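Running the Hand-Held Gripper Table at an Open Day

These notes cover the demonstration table as we set it up for the Pondska open day in February. Allow 28 minutes for setup and 9 for each visitor group.

1. Clear the tabletop. Leave only the wire basket on it, toward the back half.

2. Lay out the 2 grippers, one per hand. Check the finger pads for lint and confirm that both jaws open fully before anyone comes in.

3. Begin with the basket alone. Have the operator bring one open gripper in low over the wood and stop short of the wire.
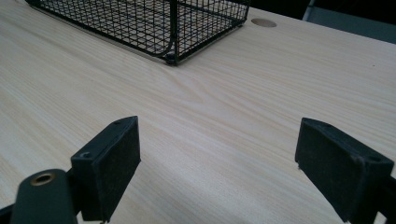 Gripper open on the approach, fingers empty, basket ahead and to the left.

4. Hold there while you explain the pads. Visitors ask about grip force at this point — keep the answer short and move on.

5. Add the metal cup. Stand it inside the basket, near the middle, with the open end up.

6. Work with both hands. The left gripper goes to the front left edge of the basket. Keep the right one low near the front right corner of the table, jaws open. Route each cable outward, past its own side of the table, so that the two do not cross.
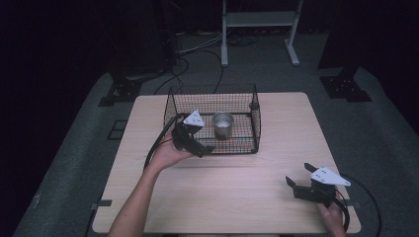
Yamuna Kaimal wrote after the Howells visit that step 6 goes better if the operator talks through each move before making it, and that visitors at the back could not follow otherwise. We have done it that way since.

7. Between groups, return the cup and basket to their starting positions and close any open recording. The log at Skallville holds 1000 entries; export it before the afternoon session.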